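A new tablecloth and a very full snack drawer
2019-01-26

I've been waiting for a free morning to write this one, because the tablecloth finally came and I am ridiculously happy with it! If you've been reading since last winter you'll remember the old one, the plain gray thing that showed every drip and made breakfast feel like a dentist's waiting room. It has gone to the rag box.

The new one is all squares, cream and a sort of salmon-orange, with coffee cups on some of them (little hearts in the foam!) and yellow ginkgo leaves on others. A few of the leaves have small teal ones tucked in beside them. I found it at Wullisari, the shop next to the shoe repair place, folded up at the bottom of a basket I nearly walked past. It was 20 dollars. I had gone in for a sieve and I still don't own a sieve.

My table is right beside the balcony, so the cloth gets the best of the light, and with the sun coming through the railing in the morning the orange squares really warm up. I keep finding reasons to sit there. I paid two bills there yesterday and almost enjoyed it.

The drawer

A nice table makes you look at everything near it, and what's near mine is the snack drawer. Oh, the snack drawer. It had reached the stage where you open it three inches, something catches, and you have to slide a hand in and push the pile down before it'll open the rest of the way. So I pulled the whole thing out, carried it to the table and started going through it piece by piece.

My rule was simple: full bags in one group, open bags in another, and empties and stray plastic straight out onto the cloth where I couldn't ignore them. I thought it would take ten minutes. It took most of a pot of coffee, and I turned up a packet of Bratura crackers I'd bought for a train ride in another city and never opened - still in date, and very good with butter.

There was a lot of plastic. I am a twister, I'm afraid. I finish a bag and wring it like a dishcloth, then drop it back where it came from.

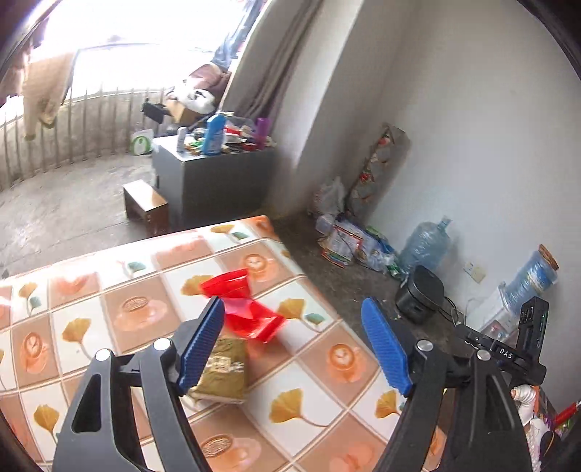 What went back in

The tea went to the left, in an old Iwasaki tin with the lid off so I can see what I'm reaching for. Crackers and anything flat stand upright along the back like files. The sweet things are up front, and I make no excuses for that. Open bags are rolled down and held with clothespins, an idea I got from Ebuka Nwachukwu, who clips everything in his kitchen including the bread.

I also cut down a Lekance shoebox to make a divider. It isn't pretty, but it fits the drawer to the millimeter and it cost me nothing! I may cover it with paper if I get a rainy weekend.

A note on washing the cloth, as two of you already asked when I mentioned it in the comments: I did it once before using it, cool water, hung over the shower rail, and the colors held up fine. It ironed flat with hardly any fuss. I'd be careful with a hot pot on it, so I've put the cork mats back out.

Next up is the shelf with the jars, and I still need that sieve.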